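The downstairs bathroom, part whatever

We are still a one-bathroom household in practice, even though there are technically 2 toilets in this house, and I am writing this from the stairs because every chair we own has something stacked on it.

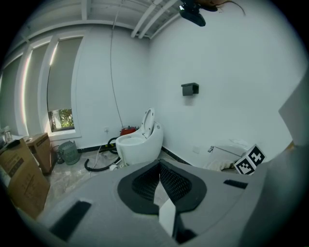

So. The small bathroom. When I last wrote I was deep in the great toilet debate, and you had opinions! I went with the rounded one. I know a lot of you voted for the boxy Söderlund with the sharp corners, and it was lovely in the showroom, but I kept picturing myself wiping dust out of all those edges for the next twenty years. The one I picked is the Karko, egg-shaped and smooth all over, and it came to 326 dollars with the seat and lid included. The Söderlund was nearly double that and the seat was extra. Extra! On a toilet!

I love it. I think it looks like something a very stylish dinosaur left behind. My family thinks I have lost my mind, but they also wanted to keep the old pink one, so their vote counts for less.

The walls are white for now and so is the ceiling, and I'm going back and forth on whether that's where they stay. I had a whole plan for a green called Urnberg, a sort of mossy gray green, and I bought a sample pot and painted a piece of cardboard and carried it around the house for two weeks like a pet. In the kitchen it was gorgeous. In the bathroom it went the color of canned peas. I tried it in the morning, I tried it at 9 at night with a lamp, peas both times. There's another shade in the same range called Ivorberg that is barely a color at all, more of a warm white, and I suspect I'll end up there after making a lot of noise about being bold.

The toilet paper holder is black, a plain square bracket, and it was the one decision in this room that took me under a minute. It's on the right-hand wall at a height you can reach without doing yoga. In our last house it was behind you. I don't know who designed that and I would like a word with them.

Having a black holder means I now want everything else in black too, and this is how they get you. Black towel hook, black mirror, black light switch. Then I remember that the pipe fitting low down on that same wall is chrome, and I start wondering if chrome and black together looks deliberate or like I ran out of money. (I did sort of run out of money.) If anybody has mixed the two in a small room, please tell me how it went.

The floor is the bit I can't wait to have to myself. Hoses, cables, rags, I have stepped over all of it so many times that my legs now do it in rooms where there's nothing there. I want a bare floor and one small mat, and maybe a basket for spare rolls, although I've been warned that a basket in a small bathroom is just a place where dust goes to live.

Still on my list: the light, and that's a big one. I've looked at 13 ceiling lamps online and hated them all by the time I got to the shipping page. I'd like something round to go with the toilet — yes, I am choosing a lamp to match a toilet — and not so bright that guests come out looking frightened.

Also a mirror, a shelf for the good soap, and a door that closes without a shoulder behind it. I'm hoping to have it all finished by August, before my in-laws come. Paint first, though. I'm going back to the store tomorrow for a pot of the Ivorberg and I've promised to come home with only that.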